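Reading time: 5 minutes

Energy Systems for Non-Engineers
Handout 4: Demand response, or paying people to do nothing at the right moment
Nassoro Laizer
March 2018

Last session we left the grid operator with a problem. It is early evening, everyone has come home, and every oven in the county is on. The operator has two choices. One is to start up another power plant, usually the oldest and most expensive one, which has been sitting there all year waiting to be needed. The other is to persuade some of the people with ovens to wait a while. This handout is on the second choice.

The term is demand response. It covers anything a customer does to change when, or how much, electricity gets used, in reply to a signal from the utility. The signal can be a price, a phone call, a text message, or a radio pulse to a box on the side of the house. The customer gets something in return. Sometimes it's money. Sometimes it's a thank-you letter, and you can guess how well those programs do.

Two words to keep apart

Conservation means using less over the year. Demand response means using less at a given hour, and quite possibly making up for it later. If your water heater is switched off at 5 and catches up at 10, the monthly total may hardly move. The peak has moved, though, and the peak is what the utility builds for. Students mix these up on every exam, and so do a fair number of press releases.

Worked case: the Gaso valley

We will use the same small utility for the rest of the term, so get to know it. Gaso Electric has a summer peak of 165 megawatts, which it reaches in June when the irrigation pumps and the air conditioners finally agree on something. For most of the year it runs comfortably below that. The last 10 megawatts are needed for only a few hours, and they come from a diesel plant at Lukumay that is loved by its operators and by no one downwind.

Suppose Gaso can sign up enough customers to shave off those 10 megawatts. Lukumay stays quiet. The utility skips the fuel, the start-up cost and the complaints. It can hand over part of the savings to the customers who helped and still come out ahead. That is the whole business case, and most of what follows is detail on why it's harder than it sounds.

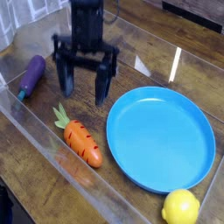
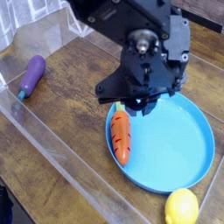

Loads come in two kinds, and you sort them by asking what happens if they wait. A flexible load can be shifted with little harm: water heating, pool pumps, ice making, car charging. A firm load can't, or its owner says it can't, and for our purposes that comes to the same thing. Kitchens are mostly firm. A toy vegetable needs no cooking and can be had at any hour, but the real kind goes into the pot when people are hungry, and dinner has never shown much respect for a price signal. Refrigeration is the interesting middle case. A cold store at Kurnier can coast for a while with its compressors off, provided it was chilled a little extra beforehand and someone keeps the door shut.

Three ways to send the signal

Time-of-use rates. The price is high at certain hours and low at others, published in advance. Easy to explain. The weakness is that the timetable was written last year and the heat wave didn't read it.

Critical peak pricing. Ordinary rates nearly all the time, then a very steep rate on a small number of event days, with notice given the day before. This works better in trials and worse in letters to the editor.

Direct load control. The utility installs a switch and turns the thing off itself. It is the most dependable of the three from the control room's point of view. It is also the one people quit after the first sticky afternoon, so look closely at whatever override the program offers before you believe its numbers.

The baseline problem

You are paying customers for electricity they did not use. How much did they not use? There is no meter for that. Utilities estimate a baseline, commonly by averaging the customer's load at the same hour on recent similar days, and pay for the gap between the baseline and the actual reading.

You will already have spotted the trick. A customer who expects an event has every reason to run hard on the days before it – lights blazing, fans on, doors open – and then collect a fee for going back to normal. The Veltard sawmill in your reading did something close to this, and described it at the hearing as "enhanced readiness." We'll go through the transcript in class. Bring it printed, as the projector is a firm load and also broken.

For next time

Read the Veltard transcript up to the recess. Then list 5 loads in your own home and mark each one flexible or firm, with a sentence of defense. Anyone who marks the game console as firm should be ready to argue it in front of the group.

Comments

marisol_t: Is the baseline averaged over weekends too, or just working days?

N. Laizer: Working days only for Gaso. Weekends get their own baseline, which we'll suffer through in Handout 5.

dkp: I put the coffee maker down as firm and I will not be taking questions.

Second-row Pete: The override part should be longer. My parents were on one of these switch programs and dropped out the first summer.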